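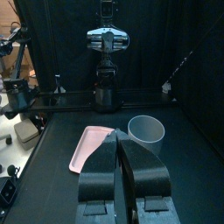
From: Leonie Tautahi
To: Brunton share list
Date: August 13, 2026
Subject: Re: Trays and cups for the sorting kits

Ewan and all,

Answers to your questions, in the order you asked them.

Trays. I'd stay with the shallow pink ones, the kind with rounded corners and a raised rim. I tried the deeper white tray from Irkden for two sessions and went back. The kids can't get a button off the bottom of it without tipping the whole thing, and then the buttons are on the floor. The pink tray has enough of a rim to stop a bead from rolling off and you can still slide things out over the side with a finger. It does skid on a smooth table. A damp dishcloth underneath fixes that.

Cups. Pale gray, straight sides, no handle. We had mugs in the first kits and the handles got in the way when the kits were packed. The gray is also easy to tell apart from the pink when you say "put it in the cup" to a four-year-old who isn't listening very hard.

On a black tabletop the light colors show up well, so if your room has dark tables you don't need the paper mats. Shayne uses white mats at Imdale but his tables are patterned.

Numbers. We have 248 trays in the storeroom and 203 cups. That leaves us 45 cups short if every kit gets one of each, and I would like every kit to get one of each. Ataahua has a box of 60 cups left over from the spring and says we can have it, but someone has to drive over and pick it up. It's too big for the bus.

Packing. One tray, one cup, one bag of buttons, one card. Cup goes upside down on the tray with the buttons under it, card on top, rubber band around the lot the long way. Don't put the band around the short way - it slips off over the corners.

> On the same subject, Ewan Hollis wrote:
> I'm packing the September kits and have some questions before
> I start. Are we still using the pink trays or did we switch to
> the deep ones? Do the cups need to match? I have a mix here,
> some with handles. Also how many of each do we really have,
> the sheet says one thing and the shelf says another. And what
> is the right way to pack them, the last lot came apart in
> the car.

The sheet was wrong. Fletcher added the Zarley order twice. I have fixed it, so please reload before you change anything.

Buttons are not a problem. There are 3,550 in the big tin by Fletcher's count and I'm not going to check it.

If you've already packed kits with the handled mugs, leave them as they are and put them at the front of the shelf so they go out first.

Ewan, can you tell me which day you want the storeroom key? I have it until the end of the month and then it goes to Shayne.

Leonie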